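January 11, 2026

I finally sorted out the paper recycling at home, after putting it off since August. We live on the second floor in Drerkgate, and the collection rules changed when Candari took over the route from the city. Paper and cardboard now go out together every two weeks. Before that it was every week, and I hadn't noticed how much we relied on it.

The first month was bad. Boxes piled up in the hallway and my bike ended up on the balcony. Ea Thorlacius downstairs had the same problem and started leaving hers in the stairwell, which the landlord didn't like.

What I do now is fairly simple. Every box gets flattened the day it comes in, tape off, and goes into a canvas bag behind the kitchen door. The bag holds around 80 liters. When it is full, I carry it down to the bin even if collection is a week away. Newspapers and envelopes go in the same bag, standing on edge so they don't slide under the cardboard.

Tubes were the part I got wrong. I order maps and a few prints every year, and the tubes don't flatten by hand. Two of mine came back up from the bin with an orange sticker on them. I called Candari and spoke to someone who told me that tubes are fine as long as both end caps are off and any metal rim is cut away. Plastic caps go in with the plastics. Long ones have to be cut to under 80 cm, so I use an old bread knife for that. It makes a lot of dust, and I do it over the bathtub.

I have kept a few of the shorter tubes. One holds gift wrap, another has the tent pole I keep meaning to repair. Montri Wongsuwan, who I share an allotment with, uses his for starting leeks in spring. He fills them with soil and plants the whole thing, tube and all. I may try that this year if I get the bed dug in time.

The fee is 22 a month for the household, up a little from last year. You can get a second bin for the building, but it costs 200 up front and everyone on the stairs has to sign. We are two signatures short – the top floor is empty until spring, and the man across the hall hasn't answered the note.

Next up is glass, and the box under the sink that I haven't opened since we moved in.
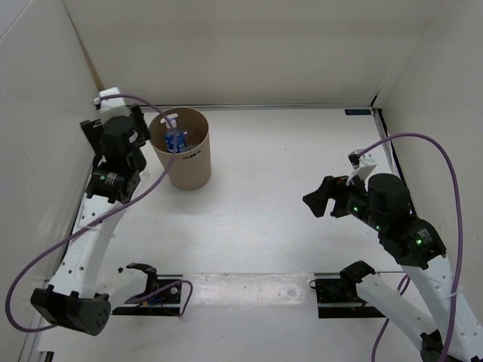 *Cardboard tube with a plastic bottle in it.*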